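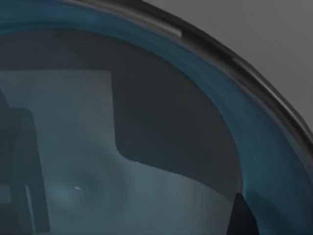 Blue bowl, close view of the rim

Ticket 3835
Product: Gotulis (PC)
Build: 1341
Component: Encounter scripting / checkpoints
Status: Open, workaround available
Opened: January 27, 2024

Summary
Becerra does not enter the second phase after a checkpoint retry in the Wastamis cistern. The health bar stops at the phase threshold, the arena gates stay closed, and the fight cannot be finished or lost except by quitting to the title.

Reported behavior
Player enters the cistern from the upper walkway, dies to Becerra in the first phase, and selects Retry from Checkpoint. On the second attempt the fight plays normally until the health bar reaches the threshold. Becerra then walks to the center of the arena and stands in the idle pose. The transition cutscene does not start. Hits register with sound and sparks but no damage is applied. Becerra does not attack. Music keeps looping the first phase track.

Expected behavior
Cutscene plays, floor grates open, second phase begins with the health bar unlocked.

Steps to reproduce
1. Load any save at the Wastamis lift.
2. Take the upper walkway to the cistern. Do not use the side door.
3. Start the fight and let Becerra kill you before the threshold.
4. Choose Retry from Checkpoint (do not choose Return to Lift).
5. Bring the health bar to the threshold.

Frequency
Every attempt with the frame limit set to 77. Intermittent at 80. Not seen with the limiter off and vertical sync on.

Environment
Desktop, wired controller, keyboard also tested. Fullscreen and borderless both affected. Weteck launcher running with overlay enabled. Cloud saves on. No mods installed.

LOG

Entry 1 — reporter
First seen on a normal difficulty save, then on a fresh save made for testing. Restarted the game between attempts. Same result. I was able to get past the fight once by returning to the lift and walking in again, so I assumed it had fixed itself, but the next death and retry brought it back. The achievement for finishing the fight unlocked correctly on the run that worked.

Entry 2 — support
Please verify the game files from the Weteck launcher and retest with the overlay disabled. Also confirm whether the save was created on the current build or carried over from an older one. Attach the session log from the Gotulis documents folder. The game overwrites it on every start, so copy it out before launching again.

Entry 3 — reporter
Files verified, no errors found. Overlay disabled, no change. The first save was carried over. The test save was created on the current build. Log attached. The part that looks relevant is below:

encounter: becerra_p1 start
encounter: player death, restore checkpoint cistern_a
trigger: grate_sync registered
trigger: grate_sync registered
encounter: becerra_p1 start
encounter: threshold reached, waiting on grate_sync
encounter: waiting on grate_sync
encounter: waiting on grate_sync

The last line repeats until I quit. On the run that worked, grate_sync is registered only once.
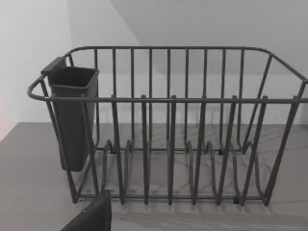
I also tried dying to the fall damage on the walkway before the fight starts, then retrying. In that case the trigger is registered once and the fight completes. It seems to need a death inside the arena.

Entry 4 — support
Reproduced on an internal machine with the same build. The double registration matches what we see. When the checkpoint is restored, the arena trigger is created again while the old copy is still loaded. The encounter script waits for both copies to report ready, and the old copy has no grates attached to it, so it never reports.

The frame limit matters for cleanup timing. Old triggers are removed on a fixed tick and the new ones are created on the first rendered frame after the load. With some limiter values the frame lands before the tick. We have not worked out why 80 is intermittent. Loading time may be part of it, and we have asked for results from a slower drive.

Entry 5 — reporter
Moved the install to an old hard drive. Result at 80: the bug still appears on some retries and not on others, and I could not find a pattern. Result with the limiter off: fight completes every time. Loading screen is noticeably longer, as expected.

Side door tested as well. Entering that way sets a different checkpoint (the log calls it cistern_b) and I could not get the bug to appear from it with any setting.

Entry 6 — support
Thanks. The side door checkpoint unloads the whole arena before restoring, which explains the clean result. A slow drive does not seem to help or hurt.

Workaround, any one of these:
— Turn the in-game frame limiter off and use vertical sync.
— Enter the cistern through the side door.
— After a death, choose Return to Lift and walk back in. You lose the consumables used on the way, and the walkway enemies respawn.

If the fight is already stuck, quit to the title and load the save. Do not use Suspend and Exit at that point. Suspend writes the stuck state to the save, and loading it puts you back in the closed arena with Becerra idle. If you have already done this, restore the previous cloud copy from the Saves tab in the launcher before starting the game.

Entry 7 — reporter
Side door workaround confirmed on the carried-over save. Second phase started, grates opened, fight finished.

One more thing that may be separate. On the affected retries, the lock-on marker sits slightly above Becerra's shoulder instead of on the chest. On clean attempts it is on the chest from the start. It can be used as an early sign that the attempt is going to get stuck, which saves playing through the whole first phase. Tested with lock-on set to hold and to toggle.

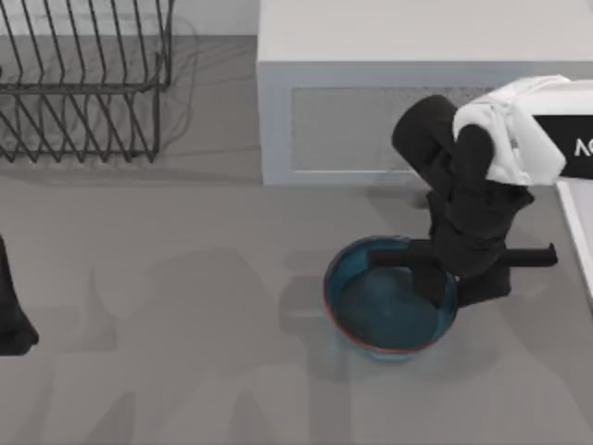
Arm over the bowl, gripper in the water

Entry 8 — support
The marker offset is confirmed and has been linked to this ticket. It reads its anchor from the same checkpoint data. We will keep it here unless it turns out to have its own cause.

A change that removes old triggers before the checkpoint restore is in testing and is planned for the February patch. Saves already suspended in the stuck state will not be repaired by it. For those, the cloud restore in entry 6 is still required.

Severity left at High. Assigned to encounter scripting. Reporter to retest at both limiter values when the patch is live and post the session log in either case.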